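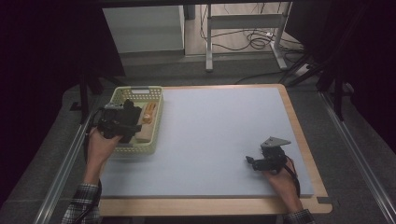
Small-Parts Baskets and Sorting Surfaces: Bench Gallery
Text and bench layout: Oana Căpraru
Last revised in May

The entries on this page cover one subject: getting small loose items off a work surface and into an open basket, and back out again, without losing track of them. The bench setup is kept simple. A flat board goes down on a table, a basket goes at one corner, and the rest of the board stays clear for sorting.

Notes are grouped by part of the setup. Trade names are given only where a reader is likely to meet them when ordering. Prices are left out, as they differ too much between dealers.

1. Basket at the upper left corner
Pale green plastic with perforated, lattice-patterned sides. The basket overlaps the left edge of the board slightly. A tan block-shaped object lies in it on the diagonal, with a small orange item near its upper end.

2. Open sides
Perforated walls let the contents be checked from the side when baskets stand in a row on a shelf. The drawback is thin items. Pens, cable ties and flat keys work their way through the holes and catch on the next basket. A sheet of card cut to the floor of the basket fixes most of this.

3. The board
Light gray-blue, rectangular, laid on a wooden tabletop that shows as a border on the far, near and right sides. The plain color helps with small parts – a tan or orange item stands out against it, where on bare wood the tan one would be easy to miss.

4. Clear area
The middle and near part of the board carry nothing. For sorting by hand, keep at least this much surface free before tipping anything out. Items tipped onto a crowded board get sorted twice.

5. Lighting
Even light over the board, with only a faint shadow at the right. Strong side light makes small dark parts hard to tell from their own shadows. If the only lamp available is a desk lamp, raise it and point it at the ceiling.

6. Rim label
A small white rectangle on the far rim could be a label or a cutout. On baskets of our own we place labels on the near rim as well, so that the basket can be turned around on the shelf and still be read.

Notes on sizes and stacking

The Fandutex small basket takes up to 6 blocks of the common hand size in a single layer. A second layer is possible but hides the first, and the basket then has to be emptied to find anything. Two baskets side by side are a better use of the same shelf.

Prekholm and Segers baskets do not nest with each other, although the catalog dimensions suggest that they should. The Segers rim is thicker and stops short of the Prekholm seat. Stay with one make per shelf.

Citex sells a clip-on divider that splits a basket into four. It holds well in solid-walled baskets. In lattice walls the clips need a hole at the right height, and some patterns do not have one. Check before ordering a full set.

Cleaning

Lattice sides collect dust at the crossings. Soak in warm water with dish soap, brush from the inside out, and stand the basket upside down to drain. Boards need only a damp cloth – avoid scouring pads, which leave dull patches that show up under low light.

Corrections to the text, in particular on nesting between makes, can be sent to Oana Căpraru. The section on dividers is due for an update once the taller Citex clip has been tried on the bench.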